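Game Markets and Criticism
Handout 6: Remasters, Storefronts and the Price of Old Games
Revised 7/5/20

Read this before the seminar. It replaces the old handout on backward compatibility, which had gotten out of date and was too kind to publishers anyway.

1. What the words are supposed to mean

Store pages use "port," "remaster," "remake" and "collection" as if everybody agreed on them. There is no agreement. For this course:

Port: the same game made to run on a different machine. Small changes to controls and menus are allowed.
Remaster: a port with work done on how it looks or sounds. The levels, rules and timing are left alone.
Remake: built again, with new code and mostly new art. It may share nothing with the original except the plot and the title.
Collection: two or more of the above sold together, often of very uneven quality.

I will mark you down for using "remaster" just because the store page did. Plenty of games sold under that label are ports with a sharper font. Check what changed, then pick the word.
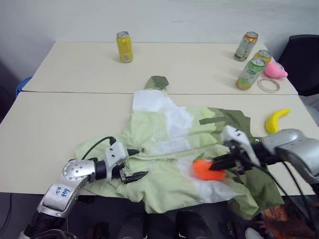 The trouble starts when a label is used to set a price. A buyer sees "remaster" and assumes labor. Maybe there was some. You can't tell from a trailer, and you usually can't tell from the first hour of play either, which is where most of the effort tends to go.

2. The Tritico case

Tritico was a side-scrolling shooter with 12 stages, published by Kang for a handheld that is no longer sold. Kang later licensed it to Pelness, a small studio that does mostly conversions. The new version went up on the Jullar store in August as a "full remaster."

Look at what was delivered. The backgrounds were redrawn for the first 2 stages. The remaining stages use the old backgrounds with a smoothing filter, and the filter smears the bullets, so the game is harder to read than it used to be. The music was recorded again and is good. The two-player mode is gone, and the store page doesn't mention that it ever existed.

Reviews were mostly warm. I'd ask you to read them with the stage list beside you. Very few discuss anything past the midpoint, and several repeat the phrase "lovingly restored," which also appears in the press release. I don't think the reviewers were dishonest. They had a deadline and a code that arrived late. Still, a review of half a game should say so.

3. Numbers you will see quoted

Three claims come up whenever this case is discussed.

"Up to 300 improvements." This is from the press release. There is no list. "Improvement" could mean a redrawn boss or a corrected comma, and "up to" means the real number could be anything lower. Don't cite it as evidence of work.

"53 percent of players finished it." The figure comes from achievement data on the store. It counts only people who launched the game while signed in, and the finishing achievement also unlocks if you skip stages from the menu. So we know very little about who played it through.

"Best-selling retro release on Jullar." Best-selling over what period, and who decided what counts as retro? The chart was for a single week, and the category was new.

4. The preservation argument

Publishers like to say that rereleases keep old games alive. Sometimes they do. I would be more convinced if the old version stayed on sale next to the new one, and in this case it was taken down the same day. Anyone who wants the original now has to find a used cartridge or break the law.

There is a fair reply. Keeping an old build working costs money, and a store full of near-identical listings confuses people. A student last year argued that a changed game in print beats an unchanged one nobody can buy — a decent point, though it assumes those were the only choices. Kang could have put the old build on the menu as an extra. Other publishers have done it.

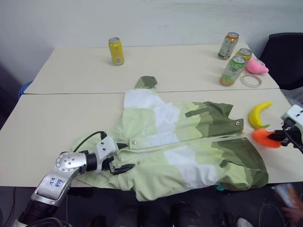

5. For the seminar

Choose one rereleased game you can get access to in both versions. A video of the original is acceptable if the hardware is out of reach, but say so in your notes.

Play or watch the same three sections in each, and take one from the last third of the game. Write down what changed, what was removed and what the store page says about it. Keep those in separate columns.

Then write one page on whether the label fits. I don't need to know whether you enjoyed it. Bring a printed copy of the store page as well, as they get edited and I've had students quote text that was gone by the time we met.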